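Okay, brick thread, because I have been down on the floor with these all afternoon and I need to tell somebody. I finally got the big gray baseplate out of its box and I am having the best time.

First things first – the plate. I went back and forth for weeks between the Benex one and the Jamura one and ended up with the Jamura, secondhand, from a seller who still had the cardboard sleeve. It arrived a little bowed. I don't care. It is huge and I love it.

Now the reds. I have become a person who has opinions about red. There's brick red, there's the pinky crimson, there's the one that goes almost orange next to a window, and once you start seeing it you can't stop. A printed red next to a molded red is a whole different thing too. You get those fine little layer lines along the edges and the light sits on them so nicely. 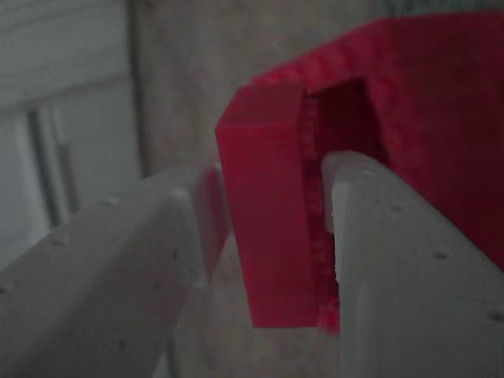

My sorting system, for those who asked last time: I used to go by shape. Then I went by color for a month and it was gorgeous and totally useless. Now it's shape first, color second, and one bin called "later." The later bin is the fullest bin. 274 pieces in there as of this morning!

If you're getting started, please don't buy the giant mystery lot. I did that in December. 300 pieces, and 21 of them were from some other system that clicks onto nothing I own. I kept them. They're good little guys.

Someone asked about mixing the chunky bricks with the small ones. Yes!! Do it! I know the Kikuchi forum people get grumpy about it, but big bricks make a great edge. You line up a few along one side and suddenly the rest of the plate feels like a place, like a yard with a wall. Then the tiny ones look even tinier and it all gets very dramatic.

Also, leave some room. I always want to fill every stud in the first ten minutes, and then I have nowhere to go. Today I made myself start with one small red brick and a lot of open gray.

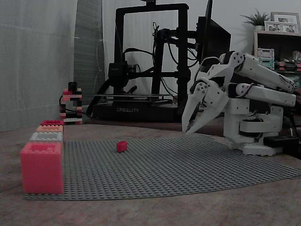
Next up is towers. I like a stripy one, red and white and black, with a black brick to finish. I've tried ending on white and it looks like it's waiting for something.

Floor or table? Floor, every time. Hardwood is best. Carpet eats the small ones and my table is 2 inches too narrow for the plate anyway (yes, I measured, yes, after buying it).

Cleaning question from a few of you: lukewarm water, a drop of dish soap, old toothbrush between the studs. Then a towel overnight. I tried the Rokura brush set and it's nice, but the toothbrush gets in there better.

Okay, knees are done for the day. Tell me your favorite red. I want names and I want photos – even the orangey ones.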